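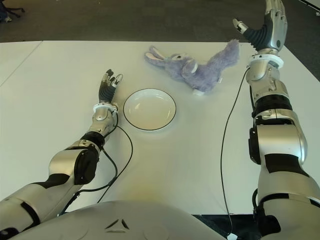 Clirkdale Robotics Club: questions we keep getting

Does it work by itself?
Sometimes. Ask whoever is demonstrating which parts are automatic, and don't settle for "most of it".

Why a soft toy?
Plush bends and slumps, so it's a harder test than a block. I still doubt one rabbit proves much.

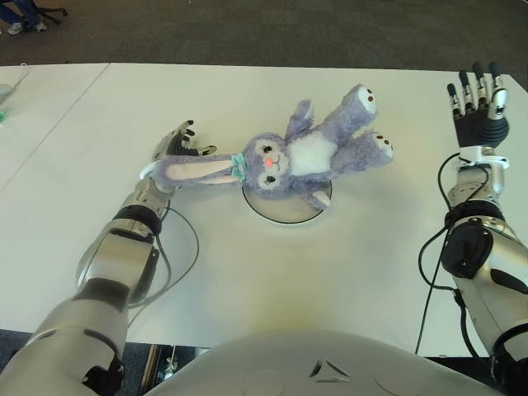
Will my child learn to code?
A bit, if they turn up. Eleven sessions won't make anyone an engineer, whatever the old leaflet said.

Is the July contest worth entering?
Ask Maham Swati. She thinks so. I'd want to see the judging rules first.

How do I join?
Email Rukhsana Janjua by Thu 31 October.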